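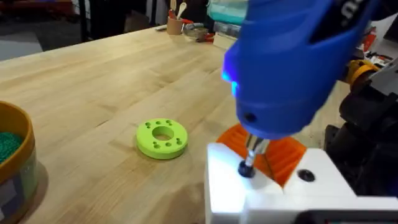 Severyn Kovalchuk wrote that the evening sessions should have come first and the daytime ones second, as most people who are starting a business in Surkness still have a job to go to. The point was raised by several other participants in their written comments, and it is taken up under Schedule below.

Surkness Small Business Start-Up Program
Progress Report to the Bakis Fund
Second reporting period
Submitted Tuesday, May 10, 2022

Summary of the period

The program offers free advice, short courses and small start-up grants to residents of Surkness and the Tsao Valley who are in the first two years of trading or who plan to begin trading. By the close of the reporting period, 84 residents had registered. The grant agreement calls for 2,000 hours of one-to-one advice and course attendance combined over the life of the award. The program has delivered 1,990 hours and expects to pass the agreed figure within days of this report.

Registration was slower than planned in the first half of the period and recovered once the county library began to hand out our leaflet with new library cards. Trades represented include baking, alterations, furniture repair, bookkeeping, tutoring and dog grooming. A small group of participants design and make their own products. Their questions on pricing and product liability differed enough from the rest that a separate session was arranged for them.

Schedule

Courses were first offered on weekday mornings, when the rooms were available at no charge. Attendance at these was uneven. From April the bookkeeping and sales tax courses were moved to evenings, and both filled. The morning advice appointments have been kept, as parents of school-age children asked that they remain. The added cost of evening room rental has been met from the travel line, which was underspent. No change to the total budget is requested.
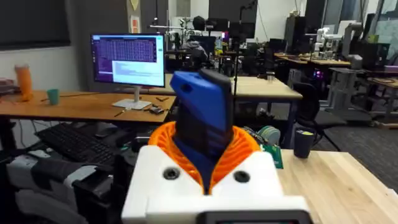

Photo: Yevhen Pylypenko

Courses delivered

Bookkeeping for sole traders ran in full, with one session repeated after a snow closure. The course uses the Kamus workbook, which participants keep. Comments on the workbook were favorable, though the chapter on quarterly estimated taxes was found hard to follow and our instructor has prepared a shorter handout to go with it.

Sales tax and local licensing was taught jointly with the town clerk's office. The clerk's staff reported fewer incomplete license applications from people who had attended.

Writing a loan request was postponed. The instructor withdrew for family reasons and a replacement was not confirmed in time. The course will be given in the next period and the fee already budgeted has been carried forward.

Start-up grants

Awards of up to $1,000 are made to participants who complete a written plan and a cash flow forecast. Most requests were for insurance, deposits on premises, and first stock. Two requests were returned for more detail and one of these has since been approved. One award was repaid in full when the applicant took a salaried position instead – the money has gone back into the grant line.

We ask the Fund to note that insurance costs were higher than those assumed in the original proposal. Food businesses were the most affected. Several applicants needed the full award for a single annual premium and had to cover their permit fees themselves.

Difficulties

The main difficulty remains transportation from the upper Tsao Valley. The last bus leaves before the evening courses end. A shared ride list was set up in April and is used by a few participants, but it depends heavily on one driver. We are in discussion with the transit office about a later departure on course nights and will report the outcome.

The online appointment form failed to send confirmations for part of the period. The fault has been corrected, and those affected were telephoned and offered new times.

Plans for the next period

The loan request course will be held in full. Follow-up calls will be made to every participant six months after registration, using the questions agreed with the Fund's program officer. A second session on pricing for makers is planned if demand holds.

The financial statement and the register of awards are attached as Annexes A and B. Supporting receipts are kept at the program office and are available on request.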